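Member Notes: Handling Light and Files at Civic Ceremonies

Dec 27, 2024

Colin Birkett, technical editor

Several members have written in over the past season with questions on photographing indoor public ceremonies: oath takings, award presentations, retirement receptions, the opening session of a council. The questions overlap enough that one item can cover most of them. Ro-un Cha, who has handled the bulk of our ceremony bookings in Justach and Eshun, read the draft and corrected the section on flicker.

Light levels

Council chambers are usually lit for reading papers at a desk. The light comes from overhead, it is uneven from the dais to the back row, and it leaves the eyes of anyone standing upright in shadow. A reading taken at the public seats says very little about the speaker's face. Take it at the lectern, at face height, with the meter pointed toward the position you will be shooting from.

Shutter speed sets the floor. A person reading from a card can be held at 1/100 of a second if the camera is steady. A handshake needs more, and applause more again. For the moment when a chain, sash or medal is placed over the head, I set 1/500 and let the ISO rise to whatever it has to be. Noise from a current sensor can be reduced afterward. A blurred hand in the one picture everybody wants cannot be repaired.

An f/2.8 zoom is the usual choice, and it is a sound one for single figures. For two people facing each other it gives too little depth at the long end if one of them is even half a step back. Stop down to f/4 for pairs and f/5.6 for the group on the steps.

Flicker

Older fluorescent tubes on magnetic ballasts and many cheap LED panels change brightness at twice the line frequency. In the United States that is 120 times a second, and in countries on a 50 Hz supply it is 100. At a slow shutter speed the variation averages out. At 1/500 it does not, and consecutive pictures of the same lectern may differ in exposure and color. With an electronic shutter the result can be dark bands across the picture.

Test for it before the room fills. Put the camera in continuous mode, point it at a plain wall lit by the same fixtures, shoot a burst at the speed you intend to use, and compare. If the wall changes, use the mechanical shutter and turn on the anti-flicker setting. The setting delays each release until the light is near its peak, so the burst rate drops and becomes slightly irregular. Plan for that at the handshake.

Ro-un adds that the anti-flicker setting on most bodies is designed for the two line-related rates only. Dimmed LED stage lights may run at 1000 Hz or higher and will not trigger it. In that case the remedy is a variable shutter adjusted in fine steps while watching the live view, or a slower speed. The hall in Drimo has both kinds of fixture in the same ceiling, and the stage row should be tested separately from the house lights.

Color

Set a fixed white balance. Auto white balance will follow the robes, the flags and the wood paneling, and a sequence of one speaker will come back in several different tints. A gray card held at the lectern before the doors open gives a usable reference for the whole proceeding, provided the blinds stay where they are. If there are windows, take a second reference when the sun has moved off them or the sky has gone dark.

Mixed light needs a decision. When daylight comes in on one side and tungsten or warm LED is overhead, correct for whichever falls on the face and let the background go where it goes. Correcting for the wall leaves blue foreheads.

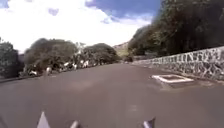 Flash is a separate matter. Most clerks will permit it for the posed group and refuse it during the oath. Ask in advance and get the answer in an email, so that the person at the door and the person who booked you are working from the same instruction. If it is permitted, a quarter-cut warming gel on a bounced flash brings it near enough to typical ceiling fixtures that the two can be corrected together. Do not bounce from a painted or paneled ceiling without a test shot — the color of the surface comes back with the light.

Position and order of events

Ask for the running order, and then ask which parts of it usually change. The printed sheet will list the oath, the signing of the declaration and the vote of thanks. It will seldom say on which side of the table the outgoing officer stands, or whether the new one turns to the room before or after the chain goes on. The clerk knows. A short call settles it.

Walk the positions beforehand. You need one place with a clear line to the lectern, one with a clear line to the signing table, and a route between them that does not pass in front of the seated guests. Where the room gives you only one position, take the side from which the incoming officer's face is visible during the oath. The outgoing officer can be photographed during the tributes, when there is more time.

The signing is the part most often missed. People look down when they sign, and from a standing height the camera gets the top of a head. Kneel, or use a tilting screen at table level, and wait for the pause between the signature and the cap going back on the pen.

Leave the posed group until after the formal close, but tell people about it before the start. The clerk can announce it with the other notices. Arrange the front row first and build outward. Take more exposures than seems necessary; in a group of any size one pair of eyes will be shut in most of them.

Sound

Use the silent or electronic shutter for the oath, prayers and any moment of silence, if the flicker test allows it. If it does not, a single mechanical exposure at the end of a phrase is acceptable in most rooms. A burst is not. Turn off the focus confirmation tone and the self-timer tone, and check that both have stayed off after any change of battery or firmware update. The firmware release for one member's body in March restored every sound to its default.

Cards and backup

Record to both card slots, with raw files to each if the cards are fast enough. If the second slot is slower, write full-size JPEG files to it and accept that the backup is a reduced one. Formatting should be done in the camera that will use the card, on the day, after confirming that the previous job exists in 2 other places.

Do not delete pictures in the camera during a ceremony. The time saved is small, and the button is next to others that matter.

After the job, copy both cards before any editing. Use a copying program that verifies checksums. A copy made by dragging folders will normally be complete, but when it isn't there is no message to say so. Ours go first to the office drive and then to the off-site store at Akarum, and cards are held unformatted until the second copy has been verified.

File names and captions

Public bodies keep these pictures for a long time and use them without asking the photographer what they show. The caption should therefore travel inside the file. Fill in the IPTC fields for caption, creator, copyright notice, city and date created. Give names from left to right, with offices held, and state whether the office is being taken up or laid down. "Mayor" alone is ambiguous in a picture containing two of them.

Check spellings against the official minutes or the clerk's list. Programs are often printed before late changes are known, and name cards on tables are worse.

File names should contain only letters, numbers, hyphens and underscores. Put the date first, year before month, so that a plain alphabetical sort is also a chronological one. Several municipal systems still reject accented characters and some will shorten a long name without warning, which breaks any link between the file and a caption list kept separately.

Delivery

Send a small set for the press office on the same evening, sized for web use and already captioned. The full set can follow on the agreed date. State the color space in the delivery note and convert everything to sRGB unless the client's printer has asked for something else. A wide-gamut file opened in an office viewer that ignores profiles looks flat, and the complaint will come to you.

License terms belong in the booking form. The standard form covers use by the public body itself on its site, in its own printed matter and in its archive. It doesn't cover use by the officers in later campaign material, and clients are regularly surprised by this. Point to the clause when the booking is made.

Corrections and further questions go to the editor by email. Please include the camera body, the lens and an unedited raw file where the question concerns exposure or color. The next technical item will deal with outdoor wreath laying, including rain covers and the metering of dark coats.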